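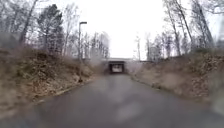 Bellmont Path Users' Association
Minutes of the autumn general meeting, October 6, 2019
Held in the back room of the Traltby Library

Present: eleven members, which is a quorum with one to spare. Apologies were received from four others, two of whom gave the same dental appointment.

1. Opening

The chair opened the meeting at 7:05 p.m. and asked that it be over by 8:30, when the library lights go off whether or not a motion is on the floor. Members who attended in April will remember.

2. Minutes of the April meeting

Approved with one correction. Under item 6, "the underpass should be lit at all times" had been typed as "the underpass should be left at all times." The secretary accepted the correction and asked for it to be noted that several people had read the draft and liked it.

3. Matters arising

The "Cyclists Dismount" sign at the Hender Road end has been put back upright by the town. It now faces the embankment. The chair will write again.

The lost property box still holds one child's mitten, a bicycle pump and a casserole dish with a lid. Agreed to keep the dish until the next meeting and then use it.

4. Money

The balance stands at $2,430. The only large expense since April was $300 for the liability insurance, which went up. A member asked what it covers. The insurance letter was passed around and came back without anyone venturing an answer. Accounts accepted.

5. The underpass and the cutting

This took up most of the evening.

(a) Light. The tunnel is dark inside even in the daytime, and though you can see daylight at the far end, you can't see much of what you are stepping on until you get there. The town has said that the lamp post at the foot of the bank is adequate. Members felt that a lamp outside a tunnel is of most use to people who have decided not to go in. A quote from Magsi Electric for two fixtures under the deck was read out. It was higher than the balance in item 4, and was put back in its envelope.

Agreed: ask the town to pay for one fixture, and mention two so that one sounds modest.

(b) Leaves. The banks are covered in dry grass and fallen leaves, and every fall a good share of both ends up on the asphalt. One member said she had gone down on wet leaves last year just short of the tunnel and had been passed by three joggers, all of whom said "careful." Agreed to hold a raking morning before the first frost. Rakes to be brought from home. The association's own rake has been on loan for two years and its location is now a matter of opinion.

(c) The grass edge. On the side where the path has a raised edge, the line between asphalt and grass is clear enough. On the other side the vegetation has been helping itself to the pavement. A member offered to cut it back with a half-moon edger. A second member said the soft edge was good for beetles. After fifteen minutes it was agreed to edge a stretch of 100 feet and leave the rest to the beetles, with a report from both parties in April.

(d) The brush along the foot of the slope. Proposed that it be cleared for better sight lines. Opposed on the grounds that it is holding the slope up. No one present knew whether brush holds up slopes, though views were firm. Deferred until somebody asks a person who knows.

(e) Drainage. The low spot before the underpass was raised again, as it has been at each meeting for which we have minutes. The town's last letter described it as "seasonal." Members pointed out that it has now been observed in all of them. The chair will send the town a list of dates, without adjectives.

6. Fog and visibility

A member who walks to work early asked whether the association could recommend reflective vests on hazy mornings. Another asked whether bicycle bells might be recommended at the same time, and a third wondered about recommending that dog walkers use shorter leashes. The dog walkers present, who were most of the meeting, asked for the item to be taken in parts.

Vests: recommended.
Bells: recommended, to be rung once. The word "once" was added by amendment and carried easily.
Leashes: no decision.

7. Naming the path

The town has invited suggestions. Received so far: Bellmont Cutting, Traltby Walk, Hender Greenway, and "The Path," which is what everybody calls it. A vote by show of hands gave five for "The Path" and three for Bellmont Cutting, with the remainder abstaining or reaching for the cookies. The secretary will submit "The Path" and expects a phone call.

8. Newsletter

The next issue is short of material. Members were asked to send in notes, recipes, or anything seen on the banks. The article on moss, parts one through three, was thanked for. Part four was discussed – it exists – and will be held over for reasons of space.

9. Any other business

A member asked who owns the bridge deck over the path. The town believes it is the county's. The county has written to say it is the town's. The chair noted that this may explain the paint.

A member asked if the meeting could start earlier. Another asked if it could start later. Left as it is.

The coffee was declared too weak by one side of the room and fine by the other. The secretary, who made it, recorded both views.

10. Actions

Chair: letter to the town about the sign, the light fixture and the low spot. One letter, three headings.
Secretary: submit the name; set a date for the raking and post it on the library board.
Edging party: 100 feet, and no farther.
Everyone: look in your garage for a rake with green tape on the handle.

11. Next meeting

April, same room, date to be confirmed with the library. The meeting closed at 8:28 p.m. and the chairs were stacked in the dark.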